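Features | Automation

Nollstead's sales pitch for its bin-picking arm is a success rate of 80 per cent. Ask what happened in the other picks and the answers get vague. The Zondever trial in February had 60 attempts before the stoppage, and the log gives two of the failures a single word each: "contact".

Contact with what? The arm had driven its gripper down onto a block in the corner of the metal bin and kept pushing for almost 20 seconds.
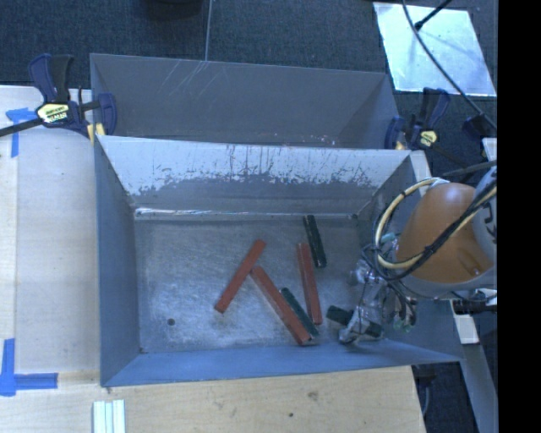

The force limit should have tripped straight away. Nollstead says a software update had reset it to the factory value, and that the fault is fixed. Maybe so – but the same update went to Pasorik, where the staff say they heard about it from Zondever. A bent finger is cheap. A hand reaching in to clear a jam would have met the same force, and the log would presumably have called that contact too.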